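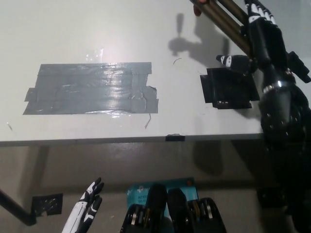 The Rultville city council voted last month to close the overnight warming center on Dratton Street, and I have been trying to write about it since. I went to the hearing, which started at 7 p.m. and ran until nearly midnight. The center has room for 12 people. Most of them this winter were asylum seekers who came up by bus and were waiting on paperwork or on a relative to wire them money. The council talked about the building as if it were beyond saving. One member went on at length about the tables. I have sat at that white table, and it is patched the way everything in a place with no budget is patched, with strips of gray duct tape laid side by side, wrinkled and shiny, and a smaller square of black next to it. It holds fine.

The money is small. The city says it would save $300 a night. Elvira Ccori, who spoke early, asked where that money would go, and the answer was the general fund. She asked again and got the same answer.

Marleny Cuadros spoke after her. She came through the center herself and now works at the bakery in Clillard. She kept it short and said she had needed a bed for 2 nights and then she was fine. Rigoberto Giraldo spoke on the other side. I don't agree with him, but he made a fair point, that the county and the state both send people here and neither one pays for it. I would have liked to hear the council answer that. They thanked him and called the next name.

The vote was closer than I expected. Zuweira Acheampong voted no and so did Elżbieta Sobczak, who I had down as a yes. She said she wanted the county to put its position in writing before anything was closed. That seems like a low bar to me – the county office is across the parking lot.

The center stays open through March. After that the plan is a referral line, which as far as I can tell is a phone number. I called it in the afternoon and got a recording with the office hours on it. I'll try again in the morning and post what they tell me.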